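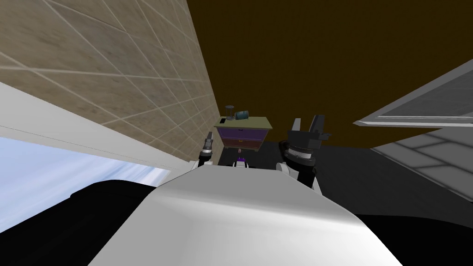 Dranport Bedside Set: data card and rules for use

Release 2, February 2021
Maintained by Devside. Contact for corrections: Annapurna Panicker.

What is in the set

Simulated runs of a two-armed robot working near a small bedside cabinet, seen from the head camera. There are 598 runs, each with joint positions, gripper commands and head images. All of it was rendered in the Mahawong simulator. No real robot was used and no people appear.

The set was made to test labelling rules as much as to train anything. If you only want training data, read "Limits" first.

Rules for labelling

1. Name an object by its shape until two labellers agree on what it is. "Upright object, round top" is a valid label.

2. Label each image by itself. Do not carry a name over from an earlier image in the same run, even if you are sure.

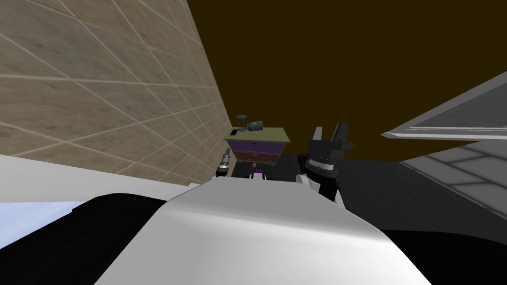 Objects lying on their side gave us the most disagreement in release 1. Labellers would write "fallen", which says something about the past that a single image cannot support. The cup next to the small stand on the cabinet top should be marked "on side", with the direction of the open end given as right. "Fallen" is now rejected by the checking script. If the simulator log records a fall, that goes in the events file and nowhere else.

3. Give left and right as they appear in the image. Arm names are the exception: "left gripper" always means the robot's left arm.

4. The head camera is tilted in many runs. Do not rotate images before labelling, and do not correct boxes for the tilt afterwards.

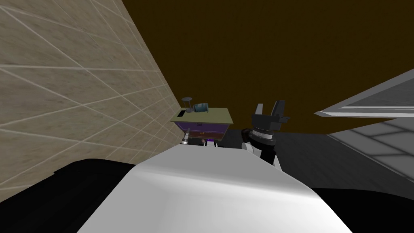
5. Part-hidden objects get a label if any of their outline can be followed. Use "hidden by: body" where the robot's own shell is in the way, and "hidden by: furniture" for anything else in the room. Draw the box round the visible part only.

6. Leave the grasp field blank unless both fingers are in contact with the object in the simulator log. A gripper close to an object is not a grasp.

Checks before a run is accepted

Every run is labelled by one person and read by another. A batch is 50 runs. If more than 2 runs in a batch break a rule above, the whole batch goes back. Image files over 3000 KB are refused by the upload script; save them again at the standard setting and do not crop.

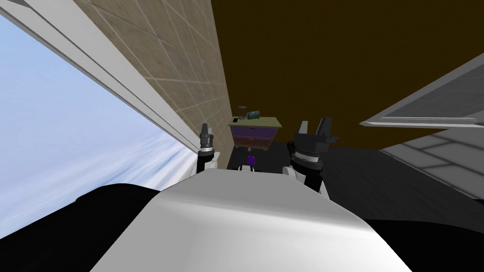
Render: Devside / Mahawong simulator. Free to reuse with credit.

Colour words are kept to a short list, in colours.txt. Blue-green things caused long arguments, so "teal" is on the list and covers the container lying beside the hourglass. Please do not add shades without asking.

Limits

The lighting is even and the surfaces are cleaner than in any real bedroom. Grasp success in this set should not be quoted as a figure for a real arm. We do not think it is suitable for safety testing of any kind, and the licence does not allow it to be used as evidence in a safety case.

Object names in the simulator log do not always match the labels. Where they differ, the label stands until someone reports it.

Changes since release 1

"Fallen" removed. "Hidden by" field added. Runs contributed by Prollia relabelled from scratch under rule 2. Joint positions now in radians throughout.

Known problems

A few runs have the last image missing. They are listed in missing.txt.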